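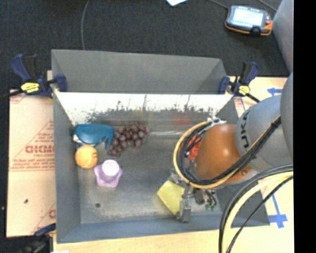

Stomoson Masri 3 fixed-spool reel, size 4000

I bought the Masri 3 in April to replace a reel whose anti-roller clutch had worn out, and have used it since then on a nine-foot, medium-action spinning rod. Most of the fishing has been for trout and perch from the bank of a large reservoir, with a few trips to an estuary for bass. It was bought at full price from a shop.

Weight and build

The maker gives no weight on the box. On my kitchen scales it came to 388 g with the spool empty and the handle fitted. That is heavy for the size. The body is cast alloy and the rotor is a stiff plastic. With the reel clamped to a bench and the handle loaded by hand, I could see no flex in the foot and a very small amount in the rotor arm on the bail side. It makes no difference in use.

The handle screws directly into the drive gear, so there is none of the play found with a folding handle. It can be fitted on either side. The blanking cap has a coarse thread and needs a coin to start it, and the slot is already chewed on mine. The knob is a plain T shape in hard rubber, with a bush where I would have liked a bearing. A drop of light oil every few weeks keeps it quiet.

Line lay

Two shims are supplied. With neither fitted, the line built up towards the front of the spool and I had two wind knots in the first morning. One shim behind the spool gave a level lay with 0.20 mm braid. With 8 lb nylon the same shim gave a slight taper to the rear, which cast well enough that I left it.

The spool lip is well finished. I ran a cotton bud round it and found no rough spots. Casting a 15 g spoon, I could not separate it from my older Zatumex on distance, and the wind on the day mattered more than the reel.

Drag

The drag is a stack of oiled felt washers under the spool knob. From fully open to locked takes just under three turns, and most of the useful adjustment is in the middle turn. Below that it is too light to matter, above it the setting climbs quickly. Start-up is smooth at low settings. At anything near the top it sticks slightly before giving line, and I would not pair it with a very light leader for that reason.

Yiran Wei borrowed the reel for a week on the estuary and found the same. She also noted that the drag clicker is too quiet to hear in a wind, which I agree with.

Salt water

The box says the reel is suitable for salt water. After six estuary trips, each followed by a rinse under a slow tap with the drag tightened, the line roller had begun to squeak. I took it apart and found the bearing nearly free of grease. It was cleaned and packed with marine grease and has been silent since. The bail spring screw shows a little surface rust. Everything else inside the side plate was clean, with a fair amount of grease on the main gear.

Access is easy: three screws and a cover. The screws are a standard cross-head. There is a parts diagram in the box but the numbers on it do not match those on the maker's parts list, so check by shape before ordering.

Against the alternatives

The Barnent in the same size has a smoother drag and a much better knob, but its bail closes with a hard snap and the spare spool is extra. The Masri 3 comes with a spare spool, in alloy, the same depth as the first. A shallow one would have been more use to anyone fishing braid, and as it is I needed a good deal of nylon backing on both.

For general bank fishing with lures up to 30 g it does the job and should last if the line roller is greased before first use. For light leaders, or for regular salt water work, the Barnent is the better reel.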